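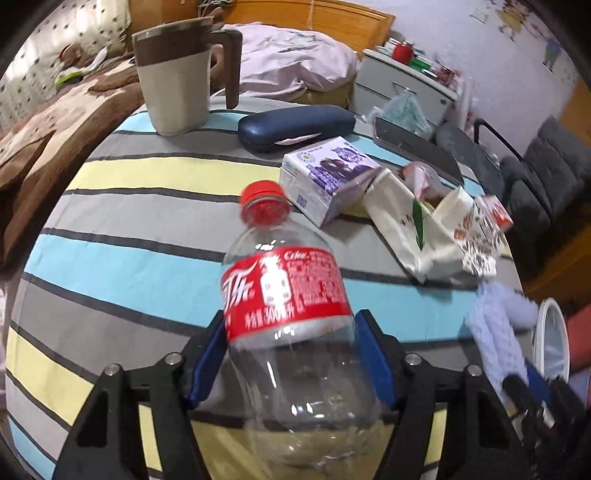

3.2 Household recall of small drinks containers

Figure 2. Clear plastic bottle with a red screw cap and a red wraparound label.

Diaries were kept by 223 households in Orkbridge during June. Each person wrote down every drink bought for use at home, with the size and the shop. The diaries held 1349 usable entries. Entries with no size were left out of the main count and are dealt with in Section 4.

Small bottles of the kind in Figure 2 were recorded less often than large ones, and mostly by households without a car. Forsberg found the same in Trirkov, although his diaries ran for longer and left out drinks bought at work. We asked about work purchases on a separate sheet, which many households returned blank. Glass bottles were coded with jars, following Prata, so the two cannot be told apart in the tables.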